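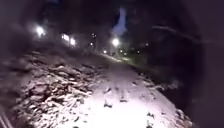 # About Bensaid

We're a small wine importer and shop in Trunudlow, and if you've landed on this page you are probably wondering whether we're the sort of people you'd like to buy a bottle from. We hope so! Pull up a chair, as we do tend to go on a bit once we start talking about wine.

Bensaid began as one long table in the back of a cheese shop, with a handful of bottles we had carried home from a holiday in Lidon and couldn't stop telling people about. Lidon isn't a name you'll find on many supermarket shelves. The valley is steep and rather windy, the growers mostly farm the same few rows their grandparents did, and a good deal of what they make never leaves the district. We thought that was a shame, so we wrote some letters (in fairly dreadful grammar) and were very kindly answered.

## What we sell

These days we keep 304 wines on the list, and 148 of those come from Lidon and the hills just behind it. The rest are from growers we've met along the way, including a few in cooler places where people were told grapes would never ripen. There's a lovely dry white made near an old slate quarry that we'd happily drink every evening of the week, and a light red that wants twenty minutes in the fridge before you open it, whatever your uncle says.

We visit every August, just before picking starts, when the growers are nervous and the lunches are long. Most of our buying is done at those lunches.

## The Plurkora Club

Plurkora is our tasting club, named after the stubborn little black grape that got us into all this. Members receive a mixed case each season with our notes tucked inside, and they're welcome at the tastings upstairs, where there is always bread, usually soup, and no spitting contest of any kind. We have 354 members at the moment, from people who have laid down cellars to people who only know that they don't like anything too sharp. Both are good company.

## Coming to see us

The shop is at the bottom of the hill in Trunudlow, next to the bakery. We nearly always have something open on the counter, so do ask for a taste. If you live further off, we pack orders ourselves and send them out in cardboard sleeves, which you're very welcome to bring back for us to use again.

Gift boxes can be made up while you wait, and we're glad to help with weddings, big birthdays and awkward dinner guests.

*Page last updated Dec 2, 2019*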